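我们组上机器人分拣满四个月了，一直想认真写一串，今天午休终于开写。会有点长，想到哪写到哪 🧵

---

先交代背景：我在 Wostulus 的退货仓上班，做混合品类分拣。什么叫混合品类？就是别人家仓库最不想碰的那堆东西，软的硬的、圆的方的、会反光的，全在一个箱子里。以前全靠手，一班下来每人要弯腰伸手几千次，晚上回家拧瓶盖都费劲。

---

机械臂那一套是 Prorex 做的集成，上面的调度软件叫 Lasetti。我们私下都管它叫"拉塞"，喊着喊着连主管开会也这么叫了 😂

---

刚听说要上自动化的时候，组里气氛挺沉的。大家嘴上不说，心里都在算自己还能干多久。我也算过，还偷偷改了简历。所以后面我夸它的话，请放在这个前提下看，我不是一开始就喜欢它的人。

---

现在的情况：组里原来 7 个人，现在还是 7 个人，但干的活完全变了样。两个人管异常件，两个人管试抓和调参，剩下的轮着做复核和上料。岗位名字还没改，工资条上写的还是"分拣员"，这个我们正在跟公司谈，后面细说。

---

试抓是我最喜欢的活！！真的！每来一批没见过的东西，我们就先在灰箱子里摆一摆，看它怎么下手。摆什么、怎么摆，全由我们定，因为只有干过这行的人才知道哪种摆法最坑。

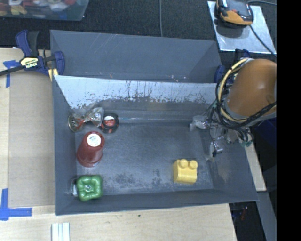
**Jardine 园区，6月**

青椒、倒扣的深红杯子、皱巴巴的银色包装，再加一块黄色积木，一个箱子里脾气全不一样。积木单独待在右边，棱角分明，算送分题。我最关心的永远是那种皱的、反光又有点透的包装，人一捏就起来，机器得琢磨半天该往哪儿下手。

---

青椒也很有意思。手摸过的人都知道，它滑、圆、里头是空的，劲儿大了会裂。我跟调参的同事讲"你就当捏一个鸡蛋壳做的苹果"，她居然听懂了，第二天就把夹持力的曲线改了一版。干了这么多年，第一次有人把我手上的感觉当资料记下来，那天我高兴得多买了一杯奶茶。

---

顺便说说数字，因为总有人问。我们这条线现在一小时能过 300 件，人工复核率从刚上线时的一大截慢慢降下来，上周统计每班需要人插手的异常件是 53 件。这个数我觉得很健康，说明机器在干活，人也没闲着，而且每一件都会记原因，下周开会拿出来对。

---

异常件里排第一的一直是软包装，第二是叠在一起的东西。我们现在有一本共享表格，谁碰到怪事谁填，标题叫《拉塞又怎么了》。填得最勤的是组里年纪最大的阿姨，她以前连表格筛选都不会用，现在会自己按品类排序，还会在备注里写"建议换个角度从侧面来"。工程师真的会照着试！

---

身体上的变化最实在。我右手腕以前每到换季就疼，贴膏药贴到皮肤过敏，这两个月没怎么贴。弯腰也少了。组里有人开始下班去打羽毛球，搁以前想都不敢想，下班只想躺着。

---

也说几件不那么美的事：

- 噪音。臂动起来一直有声，戴耳塞又听不清同事说话，我们现在靠手势，已经发展出一整套暗号了。
- 盯屏幕很累，跟手累是两种累，眼睛干得厉害。后来改成每小时换一次岗，好多了。
- 它停下来的时候，全组的节奏都跟着停。以前一个人慢，旁边的人能补上；现在卡一下，大家一起站着等，心里那个急啊。

---

还有一条我得单独发。前面说岗位名没改，这事很要紧。试抓、调参、写异常原因，这些都是技术活，不能还按分拣员算。我们几个把这四个月干的事一条条列了出来，打印好交上去了。公司的答复是会重新定岗，具体怎么定还在谈，有消息我来更新。

---

有朋友问我要不要劝家里小孩进这行。我说看岗位，更看公司肯不肯教。我们运气好，Prorex 派来培训的人很有耐心，同一个问题问五遍也不翻白眼，还让我们自己上手点急停、自己恢复。第一次按急停的时候我心跳得比谈恋爱还快，按完臂"唰"地停住，全组鼓掌，哈哈哈哈。

---

如果你们单位也准备上，我有个小建议：让一线的人从选测试物件那天就参与进去。我们第一批测试物是办公室准备的，全是方盒子，漂漂亮亮，跑得飞快，一上真货就傻眼。后来换我们来挑，箱子里乱七八糟，成功率难看了一阵子，可上线以后稳多了。

---

下一步要试的是网兜装的东西，橘子、蒜头那种。网眼会勾手指，人都嫌烦，我特别好奇它怎么办。试抓名单已经排好了，我排在早班第一个，闹钟都定了两个 ⏰

---

评论里想问排班、培训、手腕怎么养的都可以问，我晚上下班回。同行也来聊聊你们那边软包装怎么处理的，我是真想抄作业！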